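읽는 시간 4분

오라클 카드 덱 제작사 Klinhom에서 나온 르노르망 덱 얘기 좀 할게요. 타래로 길게 갑니다 ㅋㅋ 타로 말고 르노르망이요! 36장짜리 그거.

저 타로는 꽤 오래 봤는데 르노르망은 작년까지 거의 손도 안 댔거든요. 그림이 너무 단순해 보여서요. 닻, 열쇠, 여우, 구름... 이걸로 무슨 얘기를 하지? 싶었어요. 근데 3월에 Stasside라는 작은 중고서점에서 해설서를 한 권 집어 왔다가 그대로 빠졌습니다.

책 제목은 Sarelico 문고판 르노르망 입문인데, 무려 326쪽이에요. 입문이라면서요?? 앞의 100쪽 정도가 전부 카드 두 장 조합표예요. 처음엔 이걸 누가 외워 하고 덮었다가, 자기 전에 한 쪽씩 읽다 보니까 은근 재밌더라고요. 사전 읽는 재미 같은 거.

타로 보던 분들이 제일 헷갈리는 게 아마 이걸 텐데, 르노르망은 카드 한 장만 뽑으면 할 말이 별로 없어요. 두 장부터 문장이 돼요. 앞 카드가 주어, 뒤 카드가 꾸며 주는 말. 편지 다음에 구름이 오면 알아듣기 힘든 연락, 구름 다음에 편지가 오면 혼란스러운 상황인데 그게 문서나 메시지랑 얽혀 있다, 이런 식.

물론 이것도 책마다 달라요 ㅠㅠ 제 책은 순서를 엄청 따지는데, 순서 상관없이 섞어 읽으라는 분들도 많고요. 저는 일단 책 하나 정해서 그대로 따라가는 중이에요. 두 유파를 같이 파다가 머리가 터질 뻔했어요.

덱 얘기로 돌아가서! Klinhom 덱은 카드가 작아요. 진짜 작아요. 손이 작은 저도 한 손에 쏙 들어오고 섞기가 너무 편함. 대신 테두리 장식이 좀 과해서 숫자가 잘 안 보여요. 밤에 보다가 6번이랑 8번을 헷갈려서 구름을 관으로 읽은 적도 있어요. 그날 해석 엄청 어두웠음...

아 그리고 구름 카드에 밝은 쪽 어두운 쪽 있는 거 아세요? 어두운 쪽에 붙은 카드는 나쁘게, 밝은 쪽에 붙은 카드는 괜찮아지는 걸로 읽는 전통이 있대요. 문제는 덱마다 어두운 쪽 방향이 다르다는 거 ㅋㅋㅋ 제 덱은 양쪽이 똑같이 회색이라 그냥 포기했습니다.

가격은 배송비까지 해서 좀 나갔어요. 2468번째 인쇄본이라고 안쪽에 손글씨로 번호가 적혀 있는데, 이런 거에 약한 사람 여기 있습니다. 번호 있으면 일단 사고 봄.

매일 아침 커피 내리면서 세 장씩 뽑아서 공책에 적고 있어요. 적는 건 딱 카드 이름이랑 한 줄 예상, 밤에 한 줄 결과. 길게 쓰면 사흘 만에 그만두는 거 제가 저를 알아요.

웃겼던 거 하나. 새, 여우, 정원이 나와서 "모임에서 누가 말을 돌려서 하겠군" 하고 썼거든요. 근데 그날 저녁에 동네 공원에서 까치한테 과자를 뺏겼어요. 새가 여우 짓을 정원에서 한 거임. 르노르망이 이렇게 직설적일 일인가요 ㅋㅋㅋㅋ
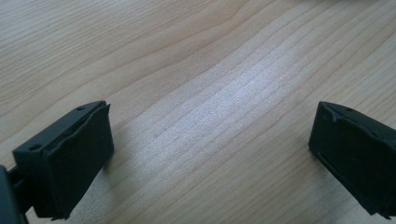
그랑 타블로도 해봤어요. 36장 전부 까는 거요. 저는 여덟 장씩 네 줄에 마지막 네 장을 아래에 까는 방식으로 했는데, 처음엔 진짜 뭐부터 봐야 할지 모르겠더라고요. 두 시간 걸렸고 중간에 밥도 먹고 왔습니다.

그래서 요즘은 본인 카드부터 찾고, 그 주변에 붙은 카드만 먼저 읽어요. 그다음에 궁금한 주제 카드 하나. 일이면 닻(책에 따라 여우), 돈이면 물고기. 거기까지만 하고 접어도 충분히 얘기가 나와요. 전부 읽으려고 하면 체합니다.

Masthorpe 카드 포럼 가 보신 분? 거기 관 카드 해석 글에 댓글이 976개 달려 있어요. 관이 끝이냐 병이냐 상자냐로 아직도 싸우는 중 ㅋㅋ 읽다 보니 새벽 두 시였어요. 저는 상자파에 살짝 기울었는데 내일 되면 또 바뀔 듯.

보관은 그냥 천 주머니요. 원래 상자는 뚜껑이 너무 꽉 껴서 열 때마다 카드가 튀어나오길래 책장에 올려만 뒀어요. 혹시 르노르망 크기에 맞는 나무 상자 파는 데 아시면 좀 알려 주세요, 타로용은 죄다 너무 커요!

다음엔 반지 카드랑 채찍 카드가 붙었을 때 얘기를 써 볼게요. 제 책이랑 포럼 설명이 완전 반대라서 지금 공책에 물음표만 잔뜩이에요. 르노르망 오래 보신 분들은 이 조합 어떻게 읽으세요?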